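Praltside Comics
Editorial and production meeting
Minutes

Date: 22/08/2024
Place: upstairs office, Brondirton
Present: publisher, managing editor, art editor, letterer, production, sales, web
Apologies: colorist (sent notes by email, read out under item 3)
Chair: managing editor
Minutes: production

1. Minutes of the last meeting

Agreed with one correction. Under "Reprints" the minutes said the second Grimeo collection would go back to press with the old cover. The decision was to use the new cover on the reprint and leave the old one on copies already in the warehouse. Web to check that the store page shows the new one only after the old stock is gone.

2. Matters arising

The contract with the Morsy writer has come back signed. The page rate for the flashback chapter is the same as for the rest of the book. The art editor asked for this to be written down because the chapter is painted and takes longer, and the artist had asked. The artist has accepted the rate with a later delivery date for that chapter.

The lettering font license now covers digital editions. The invoice has been paid.

The missing box of review copies was found at the Brondirton shop, where it had been signed for with the weekly order. Sales has collected it.

3. Morsy: progress

Morsy is our graphic novel about a harbor insurance clerk who finds that drowned sailors are still drawing wages. It is planned as a single volume of 181 story pages, in black and white with one added color.

Script. Final draft in. The managing editor has been through it and sent back a short list of questions, mostly about who knows what in the second half. In the present draft the clerk tells her brother about the ledger before she has read the last page of it. Either the scene moves or the dialogue changes. The writer prefers to change the dialogue and has promised new balloons for that scene.

Pencils and inks. Chapters one to three are inked. Chapter four is in pencils. The art editor is happy with the dock pages and less happy with the office pages, which are crowded with desks and make it hard to follow who is speaking. Discussion on whether to ask for redraws. The letterer said most of the problem can be handled by placing balloons higher and trimming captions. Agreed that the letterer will do a rough pass on the office pages first. Redraws will be requested only where the rough pass fails.

Captions. The publisher said there are too many. The narration in the opening chapter repeats what is drawn. An example was read out from the scene where the clerk climbs the stairs and the caption tells us she is climbing the stairs. The managing editor said the writer comes from prose and has already taken out a good deal. Agreed to suggest further cuts in chapter one and leave the later chapters alone, as the narration there carries information about dates and wages that the art cannot give.

Color. The colorist's notes were read. The colorist would like the added color to be a dull green throughout, with the flashback chapter in a warmer version of it. The test page in red was liked by sales but the colorist says red makes every page look like a murder scene, and the first body is not found until the end of chapter two. Art editor agreed with the colorist. Sales said a red spine would still help in shops. Agreed: green inside, cover still open.

Cover. Three sketches were on the table. The figure at the window was thought to look too much like other crime books on the same shelf. The ledger alone was thought dull. The preferred sketch is the view down into the water between the boat and the quay, with the title at the bottom. Concern from web that the title will not read at thumbnail size. Art editor to ask for a version with the title larger and moved up.

Action: managing editor to send caption cuts to the writer.
Action: letterer to do the rough pass on the office pages.
Action: art editor to get a revised cover sketch.

4. Morsy: format and print run

Production gave prices for hardcover and paperback. A hardcover would push the cover price above anything else on our list. Sales said crime readers who do not usually buy comics may accept a hardcover price, since they are used to it, but that comic shops in the region have been ordering fewer hardcovers. The publisher did not want to do both formats at once.

Agreed on paperback with flaps, uncoated paper, first run of 1,000 copies. Production noted that the uncoated stock will soak up the green and darken it, so a wet proof should be ordered before the full run. The cost of the proof was approved.

The printer needs files by the start of December to hold our slot. If chapter four is late, the slot can be moved once without charge.

Action: production to book the slot and order the wet proof.

5. Grimeo: next issues

Issue 19 has gone to the printer. A spelling mistake on the inside front cover was caught at proof stage and fixed. The letters page ran long and was cut by two letters, both of which will run in the next issue.

The story now under way was planned to run to the end of the year. The writer has asked for an extra issue to finish the courtroom part properly. The managing editor supported this. The reader gets the verdict and the escape in the same issue in the current outline, and neither has room. Sales did not object but would like the extra issue to have a clear starting point for new readers, as orders fall in the middle of long stories. A recap page on the inside cover was suggested. The letterer asked that the recap be kept short, after the last one had to be set in very small type.

Agreed: one extra issue, with a recap of no more than a paragraph.

There was a longer discussion on violence. Two shops have said that they moved Grimeo to the upper shelf after the warehouse scene. The publisher had no problem with the upper shelf. The art editor felt the scene was stronger in pencils, where the blow happened between panels, and that the added close-up was not needed. The managing editor agreed and said the close-up had been added late and should have come back to this meeting. From now on any panel added after pencils are approved is to be seen by the art editor before inking.

Mature readers label to stay on the back cover at its present size.

Action: managing editor to confirm the extra issue with the writer and artist.
Action: sales to tell the shops about the changed schedule.

6. Submissions

The reading pile has been cleared. Most were fantasy and were declined with the usual letter. The following were kept for discussion.

A police procedural set on a ferry. Good dialogue, stiff figures. The editors would like to see the writer paired with another artist but the submission came in as a team, and it did not seem right to split them. To be declined with a note encouraging them to send the next thing.

A silent heist story with no words at all. Everyone liked it. The art editor had to read the vault sequence twice to understand which door was which. To be asked for a revised sequence and a page count.

An adaptation of an old magazine serial. The samples are handsome but the rights position is unclear. The person submitting believes the serial is out of copyright and has not checked. The publisher does not want to read further until that is settled. The managing editor added that the sample keeps every turn of the plot in the order of the original and reads like a summary. If it comes back, this should be raised with them early.

Action: managing editor to write to all three.

7. Web and newsletter

The preview of Morsy chapter one will go on the site once the caption cuts are in. Web asked for a firm number of pages. Agreed on the whole of the opening scene, up to the clerk locking the drawer.

The newsletter goes out too late to help with orders. It will be moved to the week before the order deadline. Back issue pages on the site are to be checked, as several still show books as available that have been out of print since the spring.

The page turning on the digital reader jumps on some phones. Web is waiting for an answer from the reader's developers.

Action: web to move the newsletter and check the back issue pages.

8. Brondirton book fair

We will share a table as before. Sales will take Grimeo collections, back issues and a printed sampler of Morsy. The sampler should be black and white only, so that nobody holds us to a color before the wet proof is in. The letterer has offered to be at the table in the afternoon. A card reader is needed, as the old one no longer holds a charge.

Action: sales to order the card reader and confirm the table.
Action: production to lay out the sampler.

9. Any other business

The shared drive is nearly full. Everyone to move finished issues to the archive and delete duplicate scans. File names are to carry the title, chapter and page, in that order.

The letterer asked for final scripts to be sent as one document per chapter. Agreed.

10. Next meeting

To be set when the Morsy cover sketch is in. Items already on the agenda: Morsy cover, the heist submission, results from the fair.

Meeting closed. 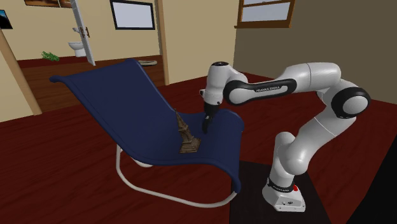
Blue lounge chair with a small brown tower figurine on the seat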